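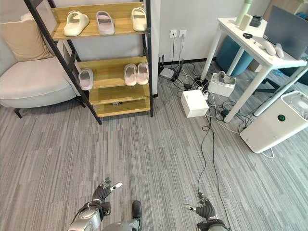
Re: [resetcrew] Kubo on the day shift, what are you all left doing?

Hi everybody,

Sorry for the long one, I've got my feet up and a pot of tea going, so you're getting the whole thing. I'll leave the original message in so the digest people can follow along.

> On Wednesday, January 11, 2023, a list member wrote:
>
> Long-time reader, first post. I do room resets at a furnished
> rental outfit (studios and small offices, a lot like what Lesow
> has) and we were told this week that we're getting a Kubo in the
> spring. Management gave us one slide. It said the robot takes
> over "low-value repeat tasks" and we get "freed up." Freed up
> for what, the slide did not say.
>
> So my questions for anybody already working next to one:
>
> What does it do on a normal day, and what does it leave for you?
>
> Did anyone lose hours over it?
>
> Does it work in rooms that are lived in? Ours have cords
> everywhere and guests who move the furniture around.
>
> And is it weird? My coworkers mostly want to know if it's weird.

> Low-value repeat tasks

Oh boy, we got that slide too! Same wording and everything. I'm at Lesow, studio side, and we've had our Kubo since October, so I can tell you how it's gone for us. Your place may do it all differently.

> What does it do on a normal day, and what does it leave for you?

Okay, so slippers. I know that sounds like a joke, but slippers are a big piece of my life. Every studio has a shoe rack with house slippers on it, and guests kick them off wherever they like, and by checkout you've got them under the desk, behind the armchair, one in the bathroom, you name it. Putting them back was always the thing you did last with your back already hurting. That was the first job they gave the robot, and it's still the one it does most.

Look at that rack in the corner by the desk, the ladder-style one with the four shelves. Three slippers up top, all singles, spread out like they're not speaking to each other. Then another three on the next shelf, and over at the right end there are two pinkish-beige ones sitting side by side. The shelf under that has nothing on it. To me that rack is not done. To the work list in Climow (that's our scheduling software, some of you have it too) a slipper on a shelf is a slipper put away, and the task can go green. That gap right there is pretty much my job now.

I match the pairs, turn them all to face the same way, check the soles, and pull anything I wouldn't put my own feet in. It takes a fraction of the time it used to, I'll give it that. What takes the time now is the looking. I used to go into a room with my hands already moving, and now I go in and stand there for a bit and look at it, and then I fix the four or five things that are off. It's a different kind of tired. My knees are a lot happier and my eyes are shot by three o'clock.

Besides slippers, ours does cushions back on chairs, remotes and small stuff back to the desk, and empty boxes out to the hall. Beds, bathrooms, kitchens and anything with glass are still all us. So are guest belongings. We fought for that one and I'd tell you to do the same. If something looks like it belongs to a person, a person handles it. The first version of the work list had the robot sorting what was left on desks, and every one of us said no way. Somebody calls up about a missing earring, and who do you think has to answer that phone?

> Did anyone lose hours over it?

This is the one I wanted to answer carefully. No layoffs. Two part-time people left before the holidays and their spots didn't get posted again, and you can draw your own line between those things, I sure did. My own hours are the same on paper. The early shift got shorter and the afternoon one got longer, which was fine for me and lousy for the folks with kids to pick up from school. Nothing on the slide about that!

The other thing that changed is the count. We used to be scheduled by the room, and now we're scheduled by what Climow thinks is left over after the robot's been through. If the robot marks a room tidy, you get less time for it, even when it's a rack like the one I described. For the first few weeks we were all running over and getting asked about it. Here's what helped us - start reopening tasks from day one. Don't just quietly fix it and move on (I did that for a week, thinking I was being nice, and all it did was teach the schedule that the room was easy). Our ticket 1553 was the one that finally got it changed. It was a slipper ticket, of course. Somebody on the evening crew wrote up every single rack that had been closed with mismatched pairs, and after that we got our minutes back for studios.

So, if you take one thing to your manager before spring, ask who gets to reopen a task and whether reopening counts against the person who does it. Get it in writing if you can.

> Does it work in rooms that are lived in? Ours have cords everywhere

Ha, yes, ours too. You see what's under that desk? The router, the black and white cables all in a heap, a box standing open with more of them coiled up in it, and two long black cords coming right out across the carpet. That's a regular studio. People plug in everything they own.

Pakero (they do the setup and the service on ours) told us on the first visit that floors should be clear. We laughed, and then we found out they meant it. What we ended up with is a cord check, and it belongs to us. Whoever opens the room goes in first and looks at the floor between the door and whatever needs doing. Loose cords get moved back to the wall if they're ours. If they're a guest's, we leave them alone and mark the room hands-only, and the robot skips it. There was some grumbling from upstairs about how many rooms got marked hands-only, but I'd rather have the grumbling than a robot with its foot in a power cord and a guest's screen coming down off the desk.

Same goes for the air purifiers, by the way. They're on the floor and they've got their own cord. Chairs with thin legs, too. I push the chair back against the wall on the cord check, just out of habit.

What I didn't see coming is that the cord check makes me the first one in and also the last one in. I open the room, I leave, it does its part, I come back. Twice as many doors! If your building has long hallways, ask about the order they'll run the rooms in. Ours had it going odd rooms and then even rooms, and my step counter thought I'd taken up marathons. They fixed that pretty fast once we showed them on a floor plan.

> And is it weird?

A little! It's got these black hands with the pale-tipped thumbs, and when it's between things it'll hold them out in front with nothing in them, and the first time you come around the door and see that, you do say a word. After a couple of weeks it was just another thing in the room. I say excuse me to it. I've heard other people do it too, so don't let them tell you they don't.

What's weirder is the quiet. We used to reset in pairs, you know, one on the bed and one on everything else, and you'd talk the whole way down the hall. Now it's one person and the robot for a lot of studios, and I miss the talking way more than I figured I would. We asked for pairs back on the big turnover days and we got that for Fridays. I'd push for it early if I were you, it's a lot harder to get something back once the schedule's been built without it.

There's good stuff too, I don't want to be all gloom. I got trained on the task screens, so I can now change what the robot's supposed to do in a room and what order it does it in, and that came with a bump in pay (not a big one, but I noticed it). Two of us have it so far. My back is better than it's been in years. And when Pakero sends somebody out, they ask us what's going wrong before they ask the office, and I like that a lot. I told them flat out that a rack needs a pair rule, left next to right and same color, and that a room shouldn't close without it. That's ticket 3532 if any other Lesow folks want to add their name. It's still open. They said they're looking at it, so we'll see.

A few odds and ends while I'm at it. Ask for your own charging spot that isn't in the linen room, ours was in there to begin with and you couldn't get the cart by. Ask who to call on a weekend. Ask if you can stop it yourself, and have them show every single person how, night crew included. Our night crew got skipped and they were pretty sore about it, and they were right.

Has anybody got one working in the small offices yet and not the studios? We're supposed to start those next and I'd love to know how you're handling desks. My guess is everything on top stays hands-only, but I haven't seen the list yet.

Oh, and for the person who asked last month about slipper sizes on the racks, we do the bigger ones on the lower shelves.

Reset crew, studio side
Lesow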